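Magsi bin-picking kit goes on sale this October, and I'm a bit excited

3 min read 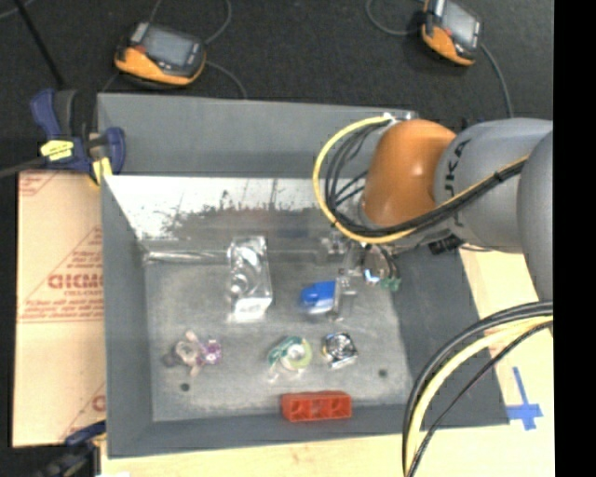
A robot arm over a mixed bin of parts and packaged goods, with the tool down beside a blue item.

JUVTHORPE – I've been writing the news for Vonico for a while now, and I don't often get to announce something I've personally spent whole afternoons playing with. So forgive me if this runs on a bit. From October you can order Magsi, our add-on kit for picking mixed items out of a bin, and we're opening the order book to small workshops and packing rooms at the same time as the big sites.

Magsi is for people who already own a robot arm, or have their eye on a second-hand one, and want it to do something more useful than moving the same carton from the same spot all day. You get the gripper, the cable set, the mounting plate and a licence for Skastosine, our picking software. The arm is up to you, and so is the bin. If you've got a steel one that's been knocked around for years, use that. Scuffs are fine.

What I like most is how little tidying up it asks for. Plenty of gear in this line wants every part the same shape and facing the same way, and most of the customers I talk to don't have parts like that. They've got returns. They've got a plastic block next to something in shiny wrap next to a little gadget with bits sticking out. Shiny packaging was the one that gave our Juvthorpe workshop the most grief, as the glare kept throwing off the early versions of Skastosine, and a fair chunk of the past year went into sorting that out.

We kept a tally during the final round of trials, so here it is. Magsi made 1,659 picks on mixed goods, and 573 of those were things in clear or reflective wrapping. We ran it on 2 different arms, and the same settings file worked on both after a fresh calibration. I'm told that last bit is the part engineers will care about. I mostly cared that I could do the calibration myself before my tea went cold!

A few things to know before you ring us. The gripper fingers are metal and they're slim, so they can get down the side of an item when there isn't much room around it. They're not the right pick for soft fruit, eggs or anything you'd be upset to see squeezed, and we'd sooner say so now than have you send it back. The heaviest item we recommend is 600 grams. Heavier than that and the fingers can slip, particularly on smooth plastic. Your bin also needs to be fixed down so it doesn't creep while the arm is working – ordinary bar clamps on a solid bench will do the job.

Cable routing deserves a mention too, boring as it sounds. Leave enough slack for the wrist to turn all the way and check it by hand at slow speed before you let the thing run. There's a page on it in the setup guide, with drawings, and it's the page I'd read first.

Every kit comes with a remote setup session and email support from the same people who built it. Spare fingers are sold in pairs. Existing Skastosine customers can move their licence across to Magsi at no charge, and we'll be writing to all of you with the details.

We're also running open afternoons at the Juvthorpe workshop through October, starting at 2 pm. Bring a box of whatever you'd like to see picked, the odder the better, and we'll have a go at it while you watch. Places are limited by the size of the room, so please book through the Vonico website or give the front desk a call.

Pricing is available on request and depends on which arm you're fitting the kit to. Media who'd like a demonstration or a loan kit for review can get in touch through the press page.

About Vonico
We make grippers and picking software for small and mid-sized workplaces, and we design, build and test everything in Juvthorpe.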